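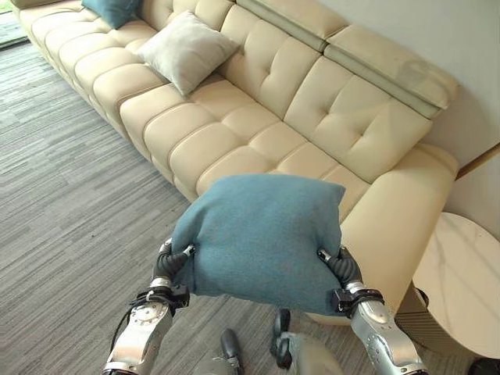 # Staneo Chores

Last updated: July

Staneo Chores is a set of 3273 short recordings of robots doing the kind of housework people put off until guests are on the way. Each one pairs camera views with joint readings and a one-line task, such as "put the teal cushion back on the sofa."

We made it to settle an argument. Gaetano Guerra held that tidying a living room was close to solved. The rest of us at Serra had watched Bodo, our task runner, deal with a blanket.

## Can it do the chores yet?

Some of them, if you have the afternoon free. Cushions are the friendly end of soft goods: they have corners, they keep more or less one shape, and they forgive a bad grip. Two arms can pinch one by the sides and carry it. Setting it down so that it looks like a person lives there is a separate skill, and we score it separately.

Loose cloth is where the confidence goes. A fingertip has to press into fleece hard enough to get hold of a layer, and from the wrist camera one gray fold looks much like the next.
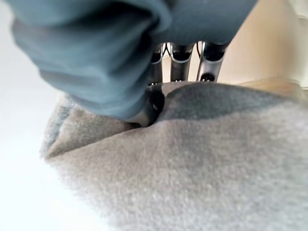 The scoring sheet allows for this by splitting every cloth task into "touched it," "picked it up" and "did what was asked." Please report all three. A paper that gives only the first will be read here with interest and some giggling.

## Splits

- train: everything not listed below
- val: 100 recordings, same rooms as train
- test: 100 recordings, all from the Stiltedstead house

Frames are stored in blocks of 1000. The last block of a recording is usually short, so don't assume a fixed length (our own loader did, for longer than we'd like).

## Known problems

- Wrist views go blurry when fabric is close to the lens.
- "Tidy" was judged by three people with different mothers. Expect label noise.
- No stairs, no pets, no fitted sheets. We have some pride - and a deadline.

Send corrections to Gaetano, who still thinks it's close to solved.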